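**Robot arm in our prep kitchen: what happens with the morning people?**

**tomato_shift** wrote:

Hello all. I am working eight years in a catering kitchen, we cook lunches for offices and two schools. Our company (Grarnedine) has decided to try a robot arm for the simple cold prep. It means taking vegetables from the fridge, putting them in a pan and bringing the pan to the person who cuts. At this moment it exists only in simulation. The supplier sent us pictures and our manager, Begoñe Miranda, put them on the board next to the shift plan.
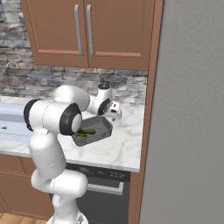
Officially no job will be lost. But there are three of us who start at 5 in the morning, and the first hour of our work is exactly this: fetch, sort, carry. If the arm is doing it, I do not understand why they would need three. Begoñe says we will "move up to better tasks". I asked which tasks and she told me the list will be ready in May.

Has anybody here gone through this? I would like to hear from people who work with the machine, and also from the people who sell it if they can be honest.

---

**Prasanna Siddiqui** wrote:

I can answer a little, I do integration work, although for a different supplier. Please do not be afraid of the simulation. It is normal to practice there first. In my last project we ran 4,000 attempts on the computer before one real carrot was touched. A real kitchen is much harder. The boxes are wet, someone leaves the fridge full to the door, someone puts the lettuce where the peppers should be.

From my experience the first year needs more hands, so I would not expect that you lose a person soon.

---

**dishpit_dora** wrote:

> the first year needs more hands

And the second year?

We got a Rovel unit for tray loading. The first year was like Prasanna writes, we were running behind it all day. Then it became good, and when two colleagues left, their places were not filled. So it is true that no one was fired. But we were eleven and now we are nine, and the number of meals went up from 135 to 177 per service. I want tomato_shift to know this before he or she signs something.

---

**Prasanna Siddiqui** wrote:

This is fair, Dora. I see the project usually until handover and not after. But I think the places not filled is a decision of the management, the arm does not decide it.

---

**dishpit_dora** wrote:

For the colleague who does her work alone now, it makes no difference who decided.

---

**oldknife** wrote:

I will disagree with both of you a bit. I am 58 and my back is finished from bending into fridges and lifting crates. If something had taken this part from me fifteen years ago, I would have said thank you. The fetching is not a skill I am proud of. My knife work is.

What I would ask about is the pace. When a person brings you cucumbers, you can say "wait, I am not ready". Ask if you can say this to the machine, and who is allowed to press the button. At our place (we have a Munasinghe line for packing) only the shift leader could pause it in the beginning. It took us four months of complaining until every station got its own pause button.

---

**tomato_shift** wrote:

Thank you, the question about the button is very good, I wrote it down.

Today I spoke with Begoñe again. She was friendly, I must say. She explained that the trial would be one arm, only vegetables, only until 9 o'clock. One of us three will get training as "cell operator". The course is given by Stumurico and takes two weeks. She did not say if the pay is different. She let me look at the second picture for longer, where it works at the fridge.

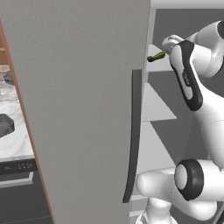 My other worry is a small one, maybe you will laugh. In the first hour we talk. It is the only quiet hour of the day, and it is when I learned most of my English and also how to do the job. A new person comes, you send them to the fridge, they learn where everything is and what is fresh and what is not. If the new person does not go to the fridge anymore, where do they learn it?

---

**oldknife** wrote:

I do not laugh. Our last two apprentices could not tell me if a cucumber is soft inside without cutting it. They had no fridge robot, so I cannot blame it for this, but it will not help.

---

**mika_nights** wrote:

I am a cell operator since last year, so here is the practical side. My day is: check the gripper, clean the gripper, check that the fridge is filled in the order of the plan, answer the alarms. The cleaning is more than they tell you. I got a raise, but a small one, and I had to ask for it two times. Get it in writing before the course starts, after it you have nothing to bargain with.

I do miss cooking. I also go home less tired. Both are true for me and I still don't know if I would choose it again.

About the cost, somebody in our office said the service contract is 4,000 a year, and I was surprised it is so low. So I would not count on the machine disappearing because it is too expensive.

---

**dishpit_dora** wrote:

What mika says about writing is the most important in this thread. Also ask what happens with the three morning contracts when the trial ends. Ask by email, so there is an answer you can keep.

---

**tomato_shift** wrote:

I have sent the email, with four questions: the contracts, the pay of the operator, the pause button, and who trains the new people. My two colleagues signed it also. One of them would like to do the course and the other one does not want to be near the arm at all, so we are not of the same opinion, but the questions are the same for us.

I will write here when she answers.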